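Call for Participants: Table Sorting and Packing Sessions at Stalus

Posted 2 February 2022

Stalus is looking for adults to take part in a paid study on how people put everyday things away. You will sit or stand at a table, move fruit and a cup in and out of a basket, and tell us how you decided what went where. Sessions are held at our Gritley office through July. No experience is needed.

What is on the table

The set is small and stays the same for everyone. It has a woven wicker basket with a braided rim, a red apple, a yellow banana, half an avocado with the pit in it, a round orange-red fruit and a see-through plastic cup. The fruit is not for eating. The tabletop is white and the wall behind it is plain. Please leave your own bags and drinks on the shelf by the door.

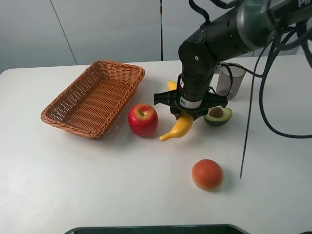
What you will do

Each session has two parts. In the first, you pack the basket in any order you like, using one hand. In the second, you get a card with a rule on it, such as "round things first" or "cup last," and you pack again following the rule. Between rounds you take everything out and set it back on the table yourself. We do not mark where things go.

The avocado half is the piece people ask about most. It can go in with the cut side up or down, and either is fine unless your card says otherwise.

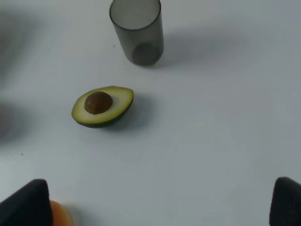 You may also set the cup inside the basket, lay it on its side, or put a piece of fruit in it if you think it will fit. There is no time limit on a round. Most people finish a full session in 30 minutes, including the questions at the end. The questions are read aloud by a member of the staff, and you can skip any of them.

If something rolls off the table, leave it and we will pick it up. The round is then started over and you are paid the same.

The long piece

The banana is the longest of the fruit, and several of the cards are about it. You may be asked to lay it along the side of the basket, place it across the other fruit, or put it in before anything else. Hold it however is comfortable. 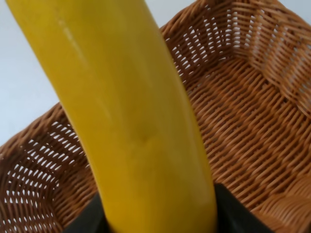
Who can take part

You must be 18 or older and able to read a short card in English. Left-handed people are very welcome, as we have few signed up so far. You should be able to lift light objects over a low rim. The table height can be changed for wheelchair users. If you took part in the Cloutier drawer study last year you can still apply.

Pay and how to apply

Pay is $15 per session, given as a store card when you leave. You may do up to four sessions, one per day. Parking behind the building is free. Enter by the Brurnell Street door and go to Room 1702.

To apply, write to the study desk at Stalus with your name, the hand you write with and the hours you are free. Put 2916 in the subject line. We reply to everyone, and you can change or cancel your session at any point before it starts.

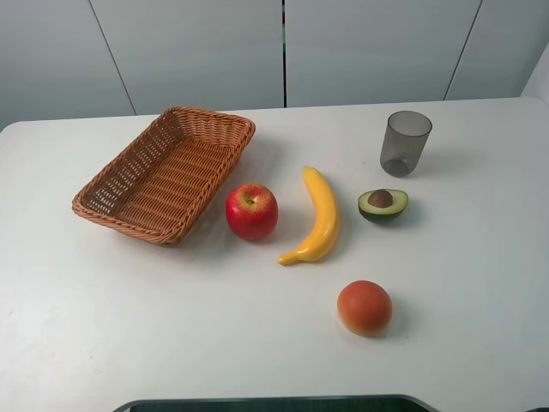 Stalus Study Desk

Applications stay open until all places are filled. People who apply after that go on a waiting list and are called in the order they wrote to us. If you need a letter for your employer or school showing that you took part, ask at the end of your session and we will print one.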